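Long one today, friends, so get yourselves a coffee. I promised I'd tell you what happened with the pick and place runs on Tular, and I've put it off since 7th April because I was a bit embarrassed about it.

Quick background for anyone new: Tular is my little simulation project. A small arm, a wooden table, a few colored blocks, and a policy that's supposed to pick up the one you ask for. I'd been so happy with it! The runs in September were lovely.

Then I queued up 400 episodes overnight, went to bed feeling very pleased with myself, and woke up to 79 failures. My heart sank right into my slippers.
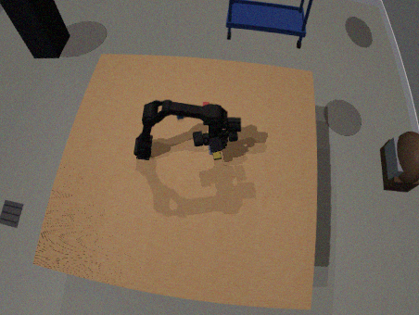 The yellow block was the worst of them. The arm would come down over it, close the gripper a hair too early, and then carry on to the drop spot with nothing in its fingers, as cheerful as you like. No error, no retry. The log said "grasp ok" every single time.

That last part bothered me more than the misses did. A miss I can live with. An arm that believes it's holding something is how you end up with a dropped part or a pinched hand once you move to real hardware.

I blamed the friction settings first and lost a whole evening to them (sorry to everyone in the Flikard chat who had to listen to me). Then I blamed the lighting, and the double shadows, and myself.

What I found in the end was a grasp check that only looked at whether the gripper had been told to close. It never asked how far the fingers had gone. Fully shut on thin air counted as a win, bless it.

So now it reads the finger gap after closing, waits 3 steps, and reads it again. If the fingers have met, the arm stops and goes back up. I reran the yellow block last night and still got 9 misses, but all 9 were logged as misses, and I could have hugged the monitor.

The early closing is still there and I'm working on it. If you've fought with gripper timing, please come and tell me about it, I've got the kettle on.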